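Clurska Furnishings – Product Trials
Paid call for participants: home storage handling study (coat racks, pegs and hangers)

Reference: Drilness 3
Location: Clurska trial room, ground floor
Session length: 45 minutes
Places available: 200
Contact: Kobina Odoi, trials coordinator

Purpose of the study

Clurska designs and sells free-standing storage for hallways and small apartments. The Drilness study measures how people hang, move and remove everyday items on a free-standing coat rack. Results are used to set peg length, peg angle and peg spacing for the next production run, and to revise the loading advice printed on the assembly sheet.

Two earlier rounds dealt with wall-mounted rails. The present round deals only with racks that stand on the floor and can be reached from every side. Participants from earlier rounds may apply again.

What the session involves

Each participant works alone at the rack, standing, with a coordinator in the room. Items are handed over in a set order. They include cloths, light jackets, a scarf, an umbrella and thin sticks of various lengths. Some items are placed on the upper pegs and some on the lower group. The participant then takes them down again, folds the cloths and puts everything back on the side table.

Part of the session uses items that do not hang by a loop. A cloth may be draped over several pegs at once, or a stick may be laid flat across them. These tasks are slower than hanging a coat and make up the larger share of the session. Please do not rush them. Items that fall are left on the floor until the coordinator gives the word, and a fall does not count against the participant.

The trial rack has a tall reddish-brown central pole with short wooden pegs set at different angles. It stands on splayed metal legs on a tile floor. The rack is not fixed down, and participants are asked to load it as they would at home.

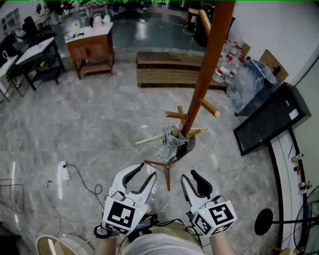 Who can apply

Applicants must be 18 or older and able to stand for the full session, with one seated break. They must be able to raise both hands above shoulder height without pain and lift a winter coat with either hand. Left-handed applicants are especially welcome, as the current list is short of them. Glasses and contact lenses are fine.

No experience with furniture testing is needed. Employees of Clurska and members of their households cannot take part. The same applies to anyone who has worked for the Dramani or Zirier product lines, which share parts with the racks under study.

Clothing and personal items

Wear closed, flat shoes with a rubber sole. Sleeves should be close-fitting or rolled to the elbow. Rings, bracelets and long necklaces should be left at home or placed in the tray at the entrance. Bags and coats are stored outside the trial room – please do not hang them on any rack inside it.

Payment

Each completed session is paid at a flat rate of $45. Payment is made by bank transfer within 7 working days. A participant who stops early for any reason is paid for the full session. Travel costs are not covered, but there is free parking behind the building. A second session may be offered at the same rate.

Schedule

Sessions run through October, with start times from 9 a.m. to 4 p.m. Arrive ten minutes early to sign the consent form. Late arrivals may be moved to another slot, depending on the list for that day.

Data and consent

The study records task times, the order in which pegs are used and the number of items dropped. Names are stored apart from the results and are deleted when payment has cleared. Participants may withdraw their results up to the end of the month by writing to the coordinator.

How to apply

Send an e-mail to Kobina Odoi through the trials page with "Drilness 3" in the subject line. Include:

Your name and a daytime phone number
Your height
Your stronger hand
Start times that suit you
Any recent injury to the hands, wrists, shoulders or back

Height is used to balance the groups and is not a ground for refusal. Replies are sent in the order received. Applicants who cannot be placed in this round will be kept on the list for the next one – umbrella stands and shoe benches – unless they ask to be removed.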